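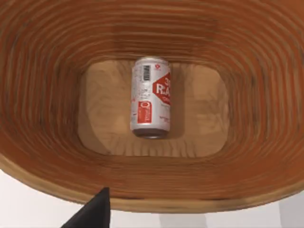

Ľudovít Šindelář told me to stop tuning the gripper and sort out the camera first, and I'd like a second opinion before I redo a month of work. I'm comparing two finger sets in simulation for a two-arm kitchen setup. Both are Kurnar parallel grippers, one with wide pads and one with pointed tips. The controller is the Radonjić one with default gains. I ran 474 picks with the wide pads and 515 with the pointed ones. The pointed tips do better on cans lying in a deep bin and worse on bottles out on the counter.

My problem is the shadows. The policy only gets RGB, and when the arms are over the counter their shadows end up on the white surface even if the arms themselves are out of view.
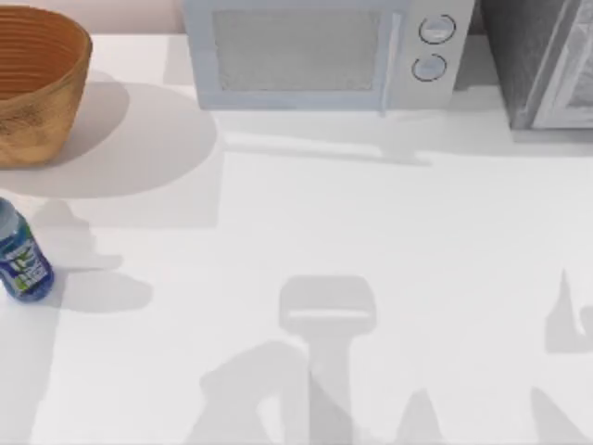 I tried turning shadows off and the pick rate changed for both finger sets, by different amounts. So now I don't know if I'm comparing fingers or lighting. Should I leave them on?
Laltidwood
September 28, 2020

Vlastimil Šindelář
Leave them on, but randomize the light. With one fixed light the shadow gives the policy a cheap way to tell where the gripper is, and a pointed finger makes a very different shape from a wide pad. You could be measuring that. Move the light every episode, keep the same list of light positions for both finger sets, and use the same object poses too. Also, 474 and 515 aren't the same set of trials. Throw out whatever doesn't match up and compare what's left.

I would check the view with no target object in it as well. Park the arm near something plain and log what the controller commands. If it closes the gripper on nothing, the trouble is upstream of the fingers. I did it with the pointed tips next to the microwave.

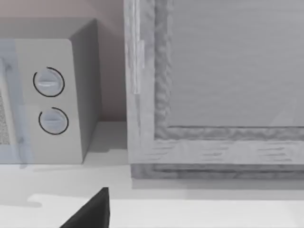
Microwave dials and gray cabinet, one fingertip at the bottom.

Do the same with the wide pads and put the two logs side by side.

Trumville
just use depth, problem gone

Kurnar_user3
Depth won't help much if the real cell only has RGB cameras, so that depends on what you plan to run on. On the bin picks, look at your approach angle. Straight down into a bin with sloping walls, wide pads can touch the wall before they reach the can, and the default Radonjić gains will push through it for a few steps. I lowered the stiffness for the last part of the descent and reran all 2688 of my trials in July. The gap between my finger sets got a lot smaller. Bottles didn't change.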